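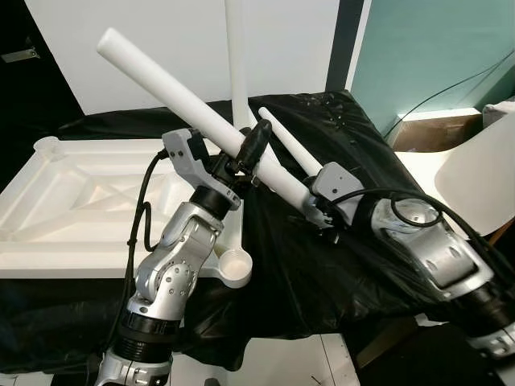
旧塑料家具拆件再装 Gretomier在Talukder开出零件柜台

家具零售商Gretomier本周日起在Talukder门店设立拆装零件柜台，接收顾客不再使用的塑料组装家具，拆开、清洗、检查之后，把可以继续用的零件单独出售。柜台设在门店一层提货处旁边，上午十点开门，晚上七点停止收件。

首批上架的零件共335件，来自前期试收的一批旧家具，以白色塑料管、底框、连接套和黑色管帽为主。Gretomier表示，试收阶段送来最多的是Vevent系列的组装家具，这一系列已经停产，说明书和配件在门店里都买不到了，不少家庭因为缺一根管子或者丢了一个管帽，就把整件家具搁在阳台上。

零件按用途分柜摆放。管件按长短和粗细分开，粗管和细杆不混放，两头平切的管子与已经套好黑帽的管子各占一格。底框体积大，平放在靠墙的长架上，带加强筋的一面朝上，方便顾客看清角上的圆形插口有没有开裂。小件装在透明袋里，袋上写明适用的管径。

价格方面，管件和连接套每件2元起，底框每块19元，整套补齐的价格最高为159元。顾客送来的家具如果拆出可用零件，可以抵扣当天购买零件的一部分费用，抵扣后余额不兑换现金，也不转到下次使用。

拆装由门店的合作方Bulent负责。Bulent原本做办公桌椅的维修，去年开始接塑料组装家具的活。按照它给门店定的流程，收来的家具先拆管，再拆框，最后清点小件。台面上铺一层黑色塑料布，白色零件落在上面容易看见，掉下来的碎屑也能连布一起收走。拆管时两头都要拿稳，顺着管子的方向慢慢往外抽，遇到卡住的接口不用锤子敲，先用温水泡软再试。

Bulent提醒自己在家拆装的住户，塑料管最容易坏在插口附近。来回扭动会把插口撑大，重新装上以后管子发松，家具受力时会晃。管帽也不宜用钳子硬拔，钳口会在管壁上留下压痕，压痕较深的管子柜台不收。

底框是收件时检查得最细的部分。它的背面由竖起的薄壁和筋条隔成许多小格，灰尘和水垢积在格底，擦洗费时。门店目前的做法是先用软毛刷沿着长槽刷一遍，再冲水，晾干后对着光看筋条根部有没有裂纹。表面发黄、轻微划痕以及边沿局部磨毛都不影响收件，筋条断裂、圆形插口缺口、框体变形则一律退回。 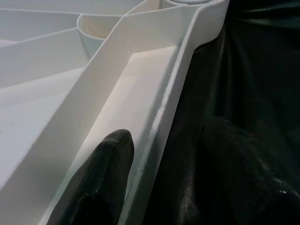
底框边沿磨花了，还能不能收？

可以收，只要磨损停留在表面，没有延伸成裂缝，框体放平后四角都能着地。边沿磨损的底框会归入次级货架，售价比同款便宜，退换规则相同。

柜台试行期间，门店每天接待送件的顾客约19批，周末多于平日。来得最多的是租房搬家的住户，家具运输时拆开，到了新住处发现零件不齐。也有人只带一根管子来比对，店员用卡尺量过外径之后，从架上找出同样粗细的让顾客试插，插得太紧或者太松都可以当场更换。

Gretomier要求送件前把家具上的布套、坐垫和胶带取下。沾有油漆、水泥或者胶水的零件需要自行清理，清理不掉的柜台不收。带金属支架的家具暂时只收塑料部分，金属件由顾客带回。户外长期日晒后变脆的家具也不在接收范围内，店员会用手轻压管壁，有细响或者出现白痕的即判定为老化。

顾客可以整件送来，也可以在家拆好再送。拆好的零件最好按件捆扎，底框与底框之间垫一层报纸，长管用绳子在两端各绕一道。弧形的壳体零件不要叠压在管子上面，压久了会变形，装回去对不上孔位。纸箱可以留在门店，供其他顾客装零件使用。

购买的零件自当日起七天内可以退换，条件是没有切割、打孔或者上胶。需要把管子截短的，柜台提供切割，切口磨平后交货，每刀另收2元，切过的管子不再退换。

Bulent同时在柜台旁设了一张装配台，顾客买齐零件后可以就地组装，工具免费借用，每次限用一小时。周日下午人多时需要先在提货处登记，叫到号再上台。装配台不提供代装，拿不准顺序的可以向店员索取Vevent几款常见家具的装配图，图纸由Bulent根据拆下的实物重新绘制，目前包括两款凳子和一款置物架。

门店还在整理一份缺件清单，张贴在柜台侧面，每周更新。清单上排在前面的是短管和黑色管帽，家里有多余的，送来后即可登记。Gretomier称，零件柜台先在Talukder一家门店开设，其他门店暂不接收旧家具，有需要的顾客可以请所在门店代查Talukder的零件库存，查到后自行前往购买。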